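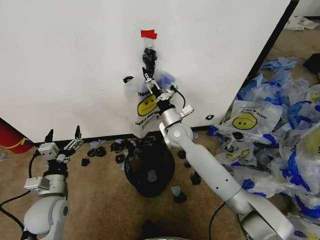
The bus to Allumlow left from behind the feed store, and Seren Llewellyn was the only one who got on. The driver looked at her ticket and then at her shoes.

"It's muddy out there," he said.

"I grew up there," she said.

She sat on the left side so she could see the reservoir. It was lower than she remembered. The old road showed along the bank, gray and cracked, going down into the water and coming up again on the other side. Her father used to say he'd driven that road the last day it was open. Her mother said he'd been asleep on the couch that day, and she had the better memory.

The letter from Maddocks was in her coat. Maddocks had handled the sale of every house on the hill, and now they were handling this one. The offer was fair. They wanted her to walk through, take what she wanted, and leave the key in the kitchen.

It was two miles from the stop. She passed the Clostine place, where the barn roof had come down, and the church, which had a new sign and the same door. A dog followed her as far as the bridge and sat down there.

The house was cold. She went through the upstairs first and found very little. Her brother had come in December with a truck. He had taken the beds and the good lamp, and he had left the curtains up.

In the pantry there were 43 jars. She knew because her mother had numbered the lids, one to 43, in grease pencil. Most were plums. A few had no label besides the number, and Seren held one of those up to the window and couldn't tell what it was.

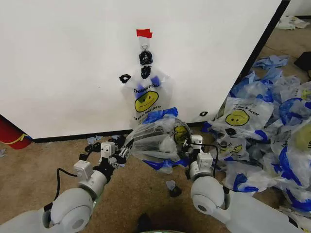

She sat down on the pantry step with number 33 between her feet. She'd planned to be out by noon. There was a bus at one and another at six, and she had told her husband she would be on the early one.

The lid wouldn't turn. She ran it under the tap, but the hot water had been shut off, so she knocked the edge against the step the way her mother did. It gave on the third try.

Quince. She had forgotten the tree. It stood behind the shed and dropped its fruit in the long grass, and every fall her mother sent her out with a bucket, and every fall she complained about the wasps.

She ate some with her fingers. It was too sweet and a little gritty. Then she put the lid back on and went out to look.
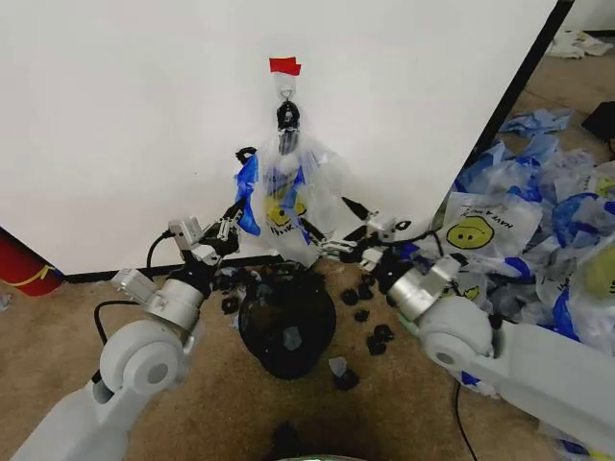 The shed was gone, but the tree was there. It had split low down and one half was lying on the ground, still alive, with leaves on it. The fruit was small and green and covered in fuzz. It would be weeks before it was any good.

She picked one anyway and put it in her pocket with the letter.

At ten to six she left the key on the kitchen counter. She took five jars, which was as many as she could carry, and walked back down to the road. The dog was still at the bridge.

"You missed the one o'clock," the driver said.

"I know," said Seren. She set the jars on the seat beside her and held on to them through the turns.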